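멜컴(Melcombe) 나눔창고 수납 정비 사업
중간 경과 보고 (9월분)

받는 분: 문덴(Munden) 기금 사업담당 Thiện Đặng 님
작성: 창고 운영 담당 Toàn Diệp

급하게 정리해서 보냅니다. 표는 나중에 따로 드릴게요.

1. 이번 달 진행 상황

선반 정리 거의 끝. 남은 건 안쪽 벽 쪽 두 칸. 종이상자는 전부 빼기로 했고 지금까지 300개 정도 폐기함. 눅눅해진 것부터 버렸고 멀쩡한 건 옷감 포장용으로 조금 남겨둠.

물품 등록은 201건 완료. 주방용품, 문구, 아기용품 순서로 했습니다. 공구류는 아직 손 못 댐. 분류 기준이 중간에 한번 바껴서 주방용품 앞부분은 다시 봐야 합니다. 라벨도 그때 같이 교체 예정.

대여 창구는 오후 2시부터 여는 걸로 바꿨습니다. 오전에는 반납품 세척이랑 정리만. 이렇게 하니 줄이 덜 엉킴. 다만 퇴근 후에 오시는 분들이 마감 시간을 늘려달라고 하셔서 10월에 한 주만 시험해 볼 생각.

2. 예산

바구니 구입비는 개당 3,000원으로 잡았던 것 그대로. 큰 규격은 단가가 더 나와서 라벨 용지 항목에서 일부 옮겼습니다. 항목 간 이동 승인 서류는 메일로 먼저 보냈고 원본은 우편 발송함. 혹시 안 왔으면 말씀해주세요.

배송비가 두 번 나갔습니다. 업체 올텍스(Oltex)에서 작은 바구니를 빼고 보내서 재발송 받은 건데 한 번은 돌려받기로 얘기됨. 입금 확인되면 다음 보고에 반영.

운반용 손수레 수리비는 아직 미집행. 견적이 생각보다 높아서 한 군데 더 알아보는 중.

3. 바구니 규격 결정

몇 가지 놓고 고민하다가 구멍 뚫린 회색 플라스틱으로 통일. 큰 것은 연회색 직사각형, 짧은 쪽에 손잡이 구멍이 있고 바닥은 막힌 형태입니다. 작은 것도 같은 격자 무늬 직사각형이라 큰 것 안에 넣어서 보관 가능. 큰 바구니 하나에 대여 한 묶음, 자잘한 부속은 안쪽 작은 바구니에 담는 방식으로 갑니다.

뚜껑은 안 삽니다. 먼지 문제는 선반 앞에 천을 다는 쪽으로 검토중. 천은 쿡(Khúc) 수선집에서 자투리를 주신다고 해서 비용은 안 들 듯.

흰 탁자는 접수대로 씁니다. 반납 바구니를 먼저 탁자에 올리고, 내용물 대조하고, 그다음 선반으로.

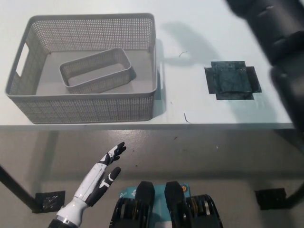 4. 남은 일, 요청드릴 것

- 공구류 등록 시작. 무거운 건 바구니 말고 아래칸에 바로 둠
- 주방용품 앞부분 재분류, 라벨 교체
- 접수 탁자와 바닥 청소를 마감 점검표에 넣기
- 선반 번호표 부착 (출력은 끝났고 코팅만 남음)
- 대여 안내문 베트남어판 교정. 초안 보내드리면 Thiện Đặng 님이 한번 봐주실 수 있을까요?

요청 하나 더. 중간 정산 제출을 며칠만 늦출 수 있는지 문의드립니다. 올텍스 환불 건이 들어와야 금액이 맞습니다. 어려우면 지금 금액으로 내고 정정하는걸로 하겠습니다. 답변 주시는 대로 서류 준비할게요.

Toàn Diệp 드림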